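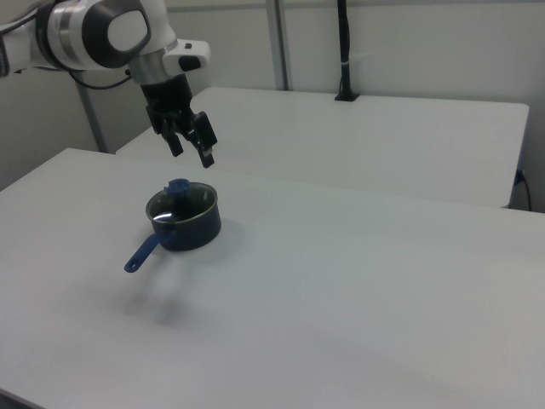 Photos: Evie Staniforth / Nallidell workshop pages

Looking after the arm at table one
September 2023

Every workshop has one machine that gets all the attention, and ours is the arm at table one. It handles cookware. It goes to a saucepan, takes hold of the part it has been told to take hold of, and moves it somewhere else, after which a person with a degree moves it back. When it works, visitors say "is that all?" When it doesn't, they say the same thing in a different voice.

I've been the one with the hex keys since January, when Derek Mellor moved upstairs and left me his drawer. The drawer held 7 hex keys, of which two were the same size and one fit nothing in the building. What follows is a short gallery with the notes I wish had been in there with them.

1. The approach

The gripper is open over the small dark pan with the blue handle, and it stays open until we're happy with the height. Most of our setup time goes into this hover. The pose is stored in a routine called Lolow, named by Győző Medve after a noise he says the arm used to make (I have never heard the noise, and he does a different version of it each time). Lolow brings the fingers over the lid, waits, and then does nothing at all until somebody presses the key. I added the waiting. Before that it went straight on down, and we went through lids.

Things I look at while it's waiting:

The cable. There's a black one that sags under the joint housing and comes back up to the wrist. It needs that sag. Tidy people see it and reach for a cable tie, and then the wrist turns the other way and finds out how long the cable really is. If you are a tidy person, please go and tidy the kitchen.

The connector at the wrist. Push it home with a thumb before you start. If the software reports that the gripper has vanished, it hasn't, and you didn't push.

The fingertips. Wipe them with a dry cloth, both faces. Whatever is on them will end up on the knob, and from there on the next thing, and Riet Kuipers will find it with her sleeve.

The bolts under the collar get checked at the start of each week with the arm parked and the stop button in. I mark each one with a paint pen after tightening, so a bolt that has crept shows up as a broken line. Derek's method was to rock the gripper by hand and listen. He was right more often than I'd like.

The counter on the controller stood at 2,910 cycles when I last changed the finger pads. The Prusen manual gives no interval for pads. It says "replace when worn," and it has a whole page on the correct way to peel off the warranty sticker. I change them when the edge goes shiny, and write the number on the bag the old ones go in. The bag before that one says 836, so either the pads got better or I got lazier.

2. The pan, and where it goes

The pan has a place on the table and the place matters more than the pan does. The routine can put up with the handle pointing one way or another, within reason, but it wants to be told. We keep one stored start for each direction, 4 of them, and choosing the wrong one gets you a very confident grab at nothing.

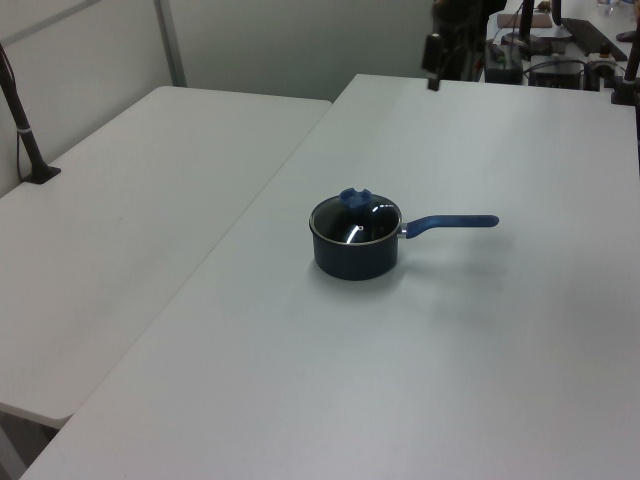
Apolline Perrin's rule is that you set the lid down flat, give the knob a quarter turn, and check that it doesn't rock. I thought this was superstition until I skipped it. A lid sitting slightly proud on one side will slide when the fingers close, and a glass lid on a hard table makes a sound that brings people in from the parking lot.

The knob needs some care too. It's screwed on from the underside and it works loose with handling, so once a week I take the lid off, hold the knob still, and snug up the screw by hand. Snug is the word. I have a cracked one in the drawer for anybody who would like to know what comes after snug.

White tables show every scuff, and we've stopped fighting that. I clean with plain water and a soft cloth. The spray from Tetteh leaves a film, which is lovely on a windshield, and the pan skates on it. If the pan has been creeping away from its place all morning, smell the table before you touch the calibration.

Check the seam between the two tables as well. Lay a steel rule across and run a fingernail along it. When one side sits high, loosen the feet at the back, let the table settle, and tighten again going corner to corner. Then redo the height for Lolow, even if you're certain nothing has moved. I was certain in the spring, and I bought the replacement lid out of my own pocket.

Poles next. Don't lean on them, don't hang a coat on them, and if you bump one, say so. It takes ten minutes to recheck and a whole afternoon to work out that it needed rechecking.

Spare pads are in the second drawer, left side, under the manual. The odd hex key is still in there too - if it fits something of yours, come and get it.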